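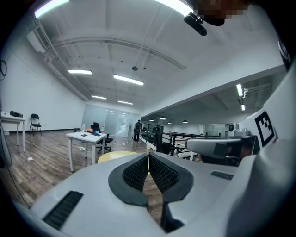
Wooden floor, main room at Virkstead

Hi all,

> Is the September swap still on? And do we need to bring our own hangers? I've got a mountain of coats this year.

Yes, still on, and please do bring hangers! We had 100 last time and ran out before lunch (my fault, I left a whole box at home). Doors open at 3, same room as before. Coats go by the windows, kids' stuff near the door, and shoes wherever they fit. If you're coming from Tirkport, take the 366 bus, it stops right outside. I'm so looking forward to this one!

See you there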